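Kowalchuk bag set - README

Last touched 2018-05-21, Jade

What this is

Photos and a spreadsheet about packing vegetables into clear plastic bags with a zip-style closure. Whole bags, part-filled bags, closures up close. 1,842 photos, 535 of them of the closure. Started as a list for the Holeton kitchen and grew.

What's in the folder

photos/ - the lot, in subfolders by shelf
bags.csv - one row per bag
words.txt - the words we use for things, please stick to them
old/ - ignore, will go in June

Columns in bags.csv

bag_id - number only, no letters
contents - separated by semicolons, first thing is whatever is easiest to see
closure - open, part, shut, unsure
strip_colour - colour of the closure strip
see_through - yes, no, misted
notes - anything else, keep it short

Filling in contents

Write what you can see through the plastic. If you can't tell a parsnip from a bread roll put "pale, long" and move on. Same for yellow things - "yellow item" is fine, Evdokia goes through those later. Lettuce and cabbage share one word (leafy) after 193 rows of arguing. Courgette and cucumber stay seperate.

Closure notes

1. Strip colour goes in even when the bag is open.
2. White clip or cap on the strip counts as part of the closure, not contents.
3. Orange strip, white round cap near the top of it, dark green cucumber upright in the clear bag, paler leafy stuff behind. Contents start with cucumber, strip_colour is orange, the yellow one is "yellow item" and the beige one is "pale, long".
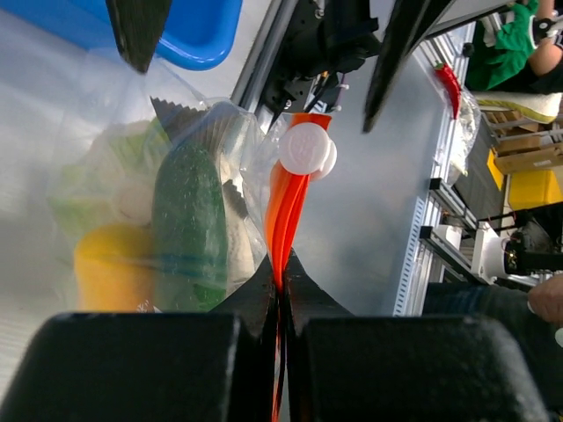 4. Zigzag top edge - put "zigzag" in notes. Don't write torn unless it is torn.
5. If you can't decide between part and shut use unsure.

Known problems

13 rows have no photo. Harpreet has the list.
Misted was used for scratched bags in the Vostovham rows, not fixed yet.
Some early rows say "zipper", some say "slider". Should all be "strip".

Using it

Fine for teaching, labelling practice, whatever. Say where you got it. Corrections to Faizal, one row per line with the bag_id first, otherwise they get lsot.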